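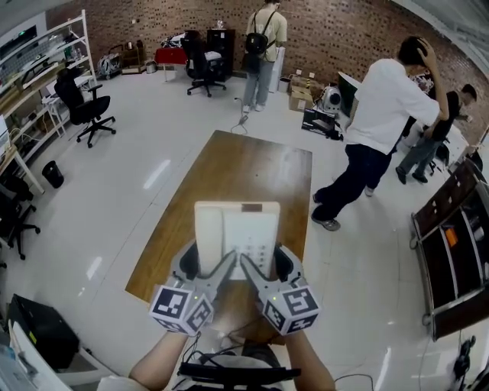

## The choir tour is on, and we're going north!

After a winter of maybe, the spring trip is settled. The Alon Male Voice Choir and the women of Gotari Singers are traveling together to Stultavberg in May, and I have been humming ever since the letter came. Six nights, 2 full concerts, one chapel service and a Saturday-style singalong in the town hall that our hosts are calling "the noisy one."

For newer members, a bit of background. Stultavberg has had a Welsh singing society since a handful of slate workers moved there and started rehearsing in a room above the bakery. Their grandchildren kept it going, and most of them don't speak a word of Welsh outside the songs. You should hear them do "Calon Lân," though. When they visited us four years ago they sang it from memory on the chapel steps, with all four parts in place, and people came out of the hardware store to listen.

Heledd Morgan will conduct the joint pieces. If you've sung for her before you know what that means (pencils!), and if you haven't, you are in for a treat. She grew up with hymn-singing festivals where the whole building was the choir, and she wants some of that feeling in our second concert. The audience will get word sheets and she fully expects them to use them.

### What we're singing

The joint program has changed a little since the January mailing. "Myfanwy" stays with the men. "Ar Hyd y Nos" is now for everybody, in the new arrangement with the descant, and the sopranos who have tried it are already in love with it. We close both concerts with "Cwm Rhondda," in Welsh for the first verse and English after that. Please stop worrying about the double consonants. Heledd has recorded herself reading every line slowly, then at singing speed, and the recordings are on the members' page. I play them in the car and my "ll" has gone from hopeless to passable.

We also have a Nygård piece to learn, a lullaby our hosts chose. It's short and very quiet, with a bass line that barely moves until the last page and then drops down to a low E flat. Basses, start looking after yourselves now.

### Rehearsals

Joint rehearsals start at 7:00 p.m. in the lower hall, and we'll run until 9:00 with a tea break in the middle. Sectionals are at 6:00 beforehand for anyone who wants them. Second tenors, you want them. Copies of the music will be on the piano, and the folders have numbers this year, so please sign for yours and bring the same one back. I still have folder 20 from last season with a grocery list in it, if anyone is missing theirs.

Scores down by the middle of April, please. I know how that sounds! But those of us who were there for the last visit remember how much better everything got once we were looking up, and Heledd will be doing a lot with her left hand that you'll miss if you're reading.

### Getting there

We fly as a group and take a bus from the airport. The ride is long but follows the lake for a good part of it, so sit on the left if you can. Most of us will stay with host families, two to a house. Tell me about allergies, stairs and snoring by the end of March and I'll pass it on. A few rooms are held at the guesthouse for those who'd like their own door to close.

Concert dress is black with the green tie or scarf. Pack flat shoes for the chapel, where we'll be standing on a sloping stone floor for the whole service. Bring a sweater too - May up there is not May down here.

### And the hymnbook

One last bit of happy news. The society has an old hymnbook that the first members carried over, tonic sol-fa throughout, with names penciled inside the cover. They are going to let us see it, and we've been asked to sing number 2406 from it at the service. It's a tune none of us had heard before. Heledd worked it out at the piano last week and played it through for us twice, and the altos asked for it again. It has a lovely turn in the third line.

Copies of that one will be in your folders next time. Come early and have a look.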